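Notes from the Wurance open day in March, mostly for my own use.

The demo cell was built by Jekasley and programmed on site by Subbarao Bhat, who took questions while it ran. The task was picking single items off a bare gray table with a two-finger gripper. He gave the log total for the cell as 2934 attempts, with 151 missed grasps. Most of the misses were on round objects approached from the wrong end.

I asked how the approach angle gets picked. The planner fits a long axis to the object, then scores candidate grasps along it – neck, shoulder, body. Bottles lying on their side are a useful test, as the width changes along the length and a glossy surface throws highlights that confuse the fit.
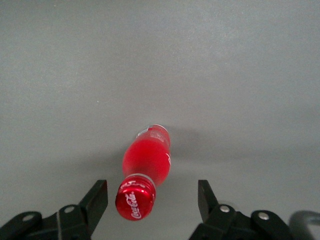

Bhat's preference is to open the fingers wide and correct late, using the wrist camera for the final move. It costs cycle time. Shenoy, the older planner, commits to a pose much earlier and runs faster, but he said it handles shiny parts poorly.

I didn't get to the Plimivov conveyor line. The queue was long and the hall closed at 4.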